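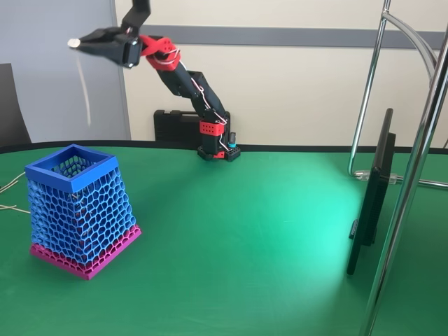 July, getting late

I love the green table. I'm writing it first so I remember that I felt this way before anyone else came by with an opinion. It's so green! I walked into the back room with my coffee this morning, still half asleep, and it woke me up better than the coffee did. Then I went out and came back in again just to get the feeling twice.

Marin thinks it's loud. He said "well, you won't lose it," and then he sat at it for the entire afternoon, so I'm counting him as a yes. What I like best is the black rim. It's rounded, so you can lean your arms on it and not get up with a line pressed into your skin like I did with the old desk. I must have run my hand along that edge fifty times today. The old desk can stay in the garage forever as far as I'm concerned.

We picked it up from Trajkovski, the secondhand place out past Flerkine, 50 minutes each way with the windows down. The tag said 180, and there was a boring beige one next to it for more money. More money, for beige! Perihan called while I was standing there and I described it to her over the phone and she said green is a color for front doors and frogs. I bought it during that call. She's coming next week and I can't wait to see her face.

Getting it through the hall was a whole adventure. We had it on its side, then upside down, then Marin was in the bathroom with one end and I was on the porch with the other, both yelling directions. He scraped a knuckle, the doorframe lost a bit of paint. The table is fine. Everybody ask about the table first, please.

And the wall is so good behind it! I worried about the cream, I thought it would go yellow and sickly next to that much green, but they're friends. The gray stripe I was going to paint over in the spring, and I had the can and everything (Ureo, the flat kind, still in the closet), and now I'm so glad I'm lazy. It gives the green something calm to sit under. The stripe stays. I told Marin the stripe stays and he said he had no plans for the stripe.

There's a bright patch of light on the right side that turns the green almost turquoise, very pale, and it fades out so softly at the edges. Like a swimming pool. I sat and looked at it when I was supposed to be answering mail. I want a dress in that color. I want curtains in it, too, but I should slow down.

The black case is against the wall behind the table for now and I think it looks sort of handsome there, with its handle on top. The dark gray chair works too. I was ready to go shopping for a new one, I had even looked at a wooden one at Monia, but the gray upholstery is exactly dull enough to let the table show off. So that's money saved, which I've already spent in my head on a lamp.

Still to do: the cables. They come trailing in from the left and they're beige, and beige shows up on green like spaghetti on a lawn. I want clips, or one of those sleeve things. Also felt pads for the legs before I drag it another inch. Also touch up the doorframe, and find out where Marin put the little brush.

We had dinner late, cold noodles and the rest of the cucumbers, and I carried mine to the back room to eat standing up next to the table. Marin came and stood on the other side with his bowl. He said it was growing on him. It has been in the house one day!

Going to bed. I left the door open a little so I can see some of the green from the hall.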